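Soruveo build log: the wrists, the forearms and the room on the workstation

Benvinda Veloso
October 16, 2026
341 shares | 6 comments

The purpose of this entry is to record the state of the Soruveo build after the second month at the Gerkeo workshop in Caltden. Earlier entries dealt with the torso frame and the shoulder bearings. The present one is concerned with the forearms, the wrists and the simulated room in which the motions are rehearsed before they are permitted on the bench.

Readers who have followed the log will recall that the left forearm was printed first and was found to be out of true by more than the wrist bearing would tolerate. The part was withdrawn. Its replacement was printed standing up, with a wider brim, and was left on the plate overnight to cool. It now accepts the bearing with hand pressure alone. The right forearm was printed to the same settings and required no correction. Each forearm weighs 1470 grams with its motor, cable and shell fitted, and this figure has been entered in the model in place of the earlier estimate.

The change of weight had a larger effect than had been expected. Under the old figure the elbow controller appeared well behaved. Under the new one it allowed the hand to sag at full reach and then recovered too sharply. The gains were lowered and a gravity term was added. Wanting Gu carried out this work over two evenings and has my thanks, as does the Gerkeo desk for allowing the late key on both occasions.

Rehearsal takes place in a rendered room. It was my own decision to use a domestic interior in preference to a bare grid, and I remain content with it. A grid gives no indication of how close the hand has come to anything. A wall of stone, on the other hand, makes a poor approach evident at once, even to a person who has only glanced at the screen in passing.
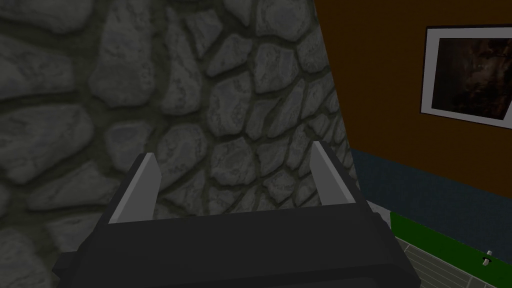
The collision model for the hand was simplified at the beginning of the month. It had previously been built from the full printed geometry, including the fillets and the recesses for the screws, and each step of the simulation was slow as a result. The body of the gripper is now treated as a box and each finger as a wedge. The loss of detail is acceptable for planning. It would not be acceptable for grasping small objects, and a finer set of shapes will be prepared for the fingertips when that stage is reached.

The following settings are noted for my own later use and for anyone attempting a similar arrangement. The clearance margin around the hand is set at 32 millimetres. Joint speed is limited to a quarter of the rated value. The planner is given 3000 attempts before it reports failure. This last number was raised twice, as the lower values led it to give up on paths that were narrow but perfectly sound. Raising it further brought longer waits and no additional paths worth having.

A word is owed on the subject of the wrist cameras. Two small modules have been purchased, and their mounts have been through four revisions. The first mount obstructed the finger screws. The second did not, but it placed the lens so near to the gripper body that very little else could be seen past it. The third cracked at the base. The fourth is in use, and it still shows more of the gripper body than I should like. The simulated cameras have been moved to the same position so that the two sets of views may be compared without argument.

Cable routing remains the least satisfactory part of the physical build. The camera lead and the motor lead share one channel through the forearm, and at the far end of the wrist's travel the camera lead is pulled tight. A longer lead was fitted on the left side. It caught in the elbow. Jinlong Shao has proposed a small spring-loaded guide, of the sort used on desk lamps, and one has been drawn but not yet printed.

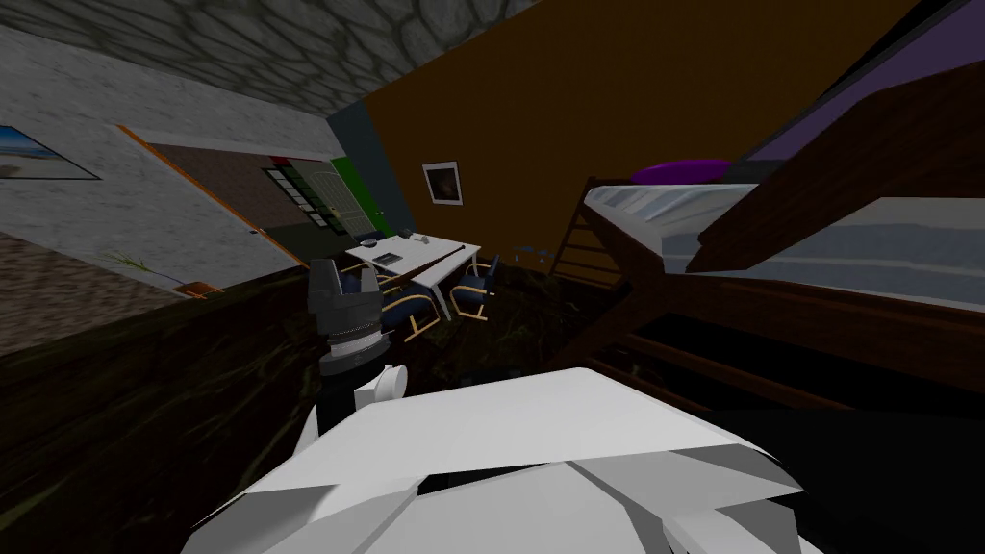

The room was furnished from the free models which come with the rendering package. A table and chairs were put in first, and then a bunk bed with its ladder. I should recommend a ladder to anyone setting up a space of this kind. The gaps between the rungs are wide enough for a forearm to enter and narrow enough to give trouble on the way out, and more faults in the planner have been found at the ladder than in any other part of the room.

The most serious of these faults concerned the elbow. The planner had been checking the hand and the forearm against the furniture but had been passing over the upper arm altogether. A name had been misspelt in the robot description, and the relevant part was being skipped without any warning. The fault had been present since the start of October. No physical part was damaged by it, although the rehearsals for that period have had to be discarded and run again.

I have since adopted the practice of placing a plain block directly inside each link, one at a time, and confirming that a collision is reported. The check takes a few minutes. It is now the first item on the sheet taped beside the monitor, above the battery checks and the reminder concerning the emergency stop.

On the matter of the emergency stop, the workshop's requirements were revised during the summer, and the button must now be within reach of a seated person as well as a standing one. Our button was on the far side of the torso stand. It has been moved to a bracket on the bench leg. Members who share the bench are asked not to hang bags from it.

Approaches to the stone wall have been used to tune the slow final movement of the hand. The hand is brought forward with the fingers open, is held, and is then withdrawn along the same line. In the earlier runs the withdrawal did not follow the line at all but cut a corner, and on the real machine this would have carried the knuckle of the hand across the face of whatever it had approached. The correction was a matter of locking the orientation of the wrist for the first part of the retreat.
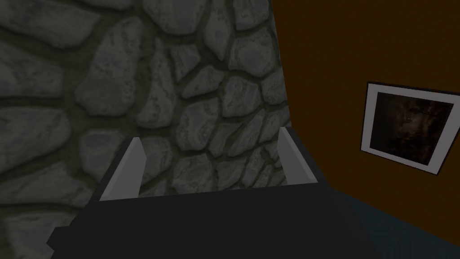 Render: Wanting Gu

With that correction in place, attention turned to the two arms moving together. Until this month each had been exercised separately with the other parked. The shoulders are set closer than they should be, a consequence of the torso having been designed around a piece of aluminium which I already owned, and the space in front of the chest where both hands can work is smaller than the drawings suggested. It is adequate for holding a box. It may not be adequate for folding cloth, an early ambition of the project and one I have not abandoned.

Aurelia Sutter lent a set of printed checkerboards for the camera calibration, and these are to be returned before the end of the month. The head camera was calibrated in an afternoon. The left wrist camera took longer, chiefly on account of reflections from the bench lamp, and the right has not been attempted. I had intended to finish it before publishing this entry. The lamp has been taken down and a softer one is on order from Cheng.

The head camera deserves some comment as well. It was placed high in order to see over the hands, and it does so, but it also takes in a considerable amount of the machine's own chest. The software must be told to ignore those surfaces. At present this is done with a fixed mask. A fixed mask will cease to be correct as soon as the head is able to turn, and the neck motor is already in its box on the shelf.

The upper level of the bed is the present target for two-handed reaching. It is high enough to require both shoulders to lift, and the rail in front of it obliges the hands to go over before they can go down. The laptop and the ball put up there give the planner something to avoid. 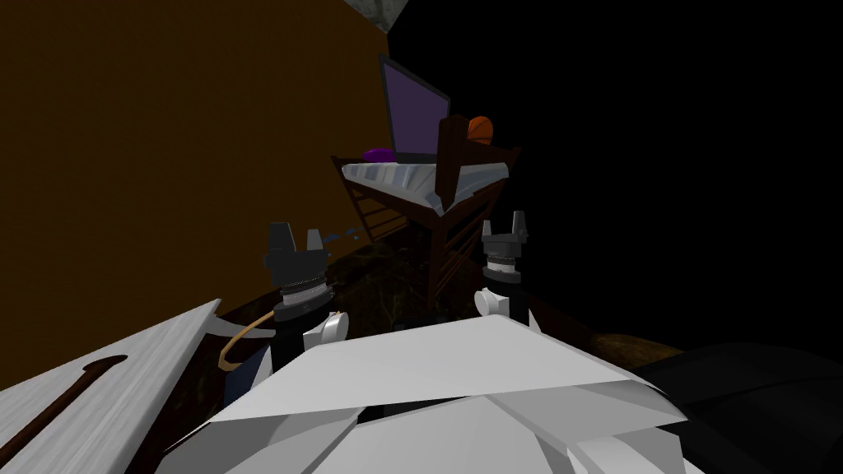
Aksel Thygesen has written to say that he would leave the bed alone for now and spend the time on the table, on the grounds that an arm which cannot yet lower a cup without a knock has no business reaching above shoulder height. He adds that he lost a gearbox to precisely this sort of enthusiasm and had to wait until spring for the replacement.

The objection is a fair one and I have given it some thought. The high reaches will continue in simulation, where the cost of a mistake is a restart. On the bench, both arms will be kept below the shoulder line until the guide for the camera lead has been printed and the right wrist calibrated. A software limit has been set to that effect, and the password for removing it has been left with Jinlong.

Work outstanding is as follows. The cable guide is to be printed in the tougher filament, of which there is half a reel. The left elbow cover requires a notch for the longer lead. The dark shadows in the room should be lightened, as the head camera model loses the furniture in them more readily than the real camera loses anything in the workshop. The robot description file is to be read through from beginning to end by a person other than myself, and Wanting has agreed to do this in exchange for help with a lathe chuck.

Correspondence regarding the wrist mounts has been heavier than usual. The fourth revision will be posted to the files page once the hole spacing has been checked against a second camera module. Those who have already printed the third are advised to thicken the base before fitting it.

Share this post | 6 comments
Contact | © Benvinda Veloso | Back to top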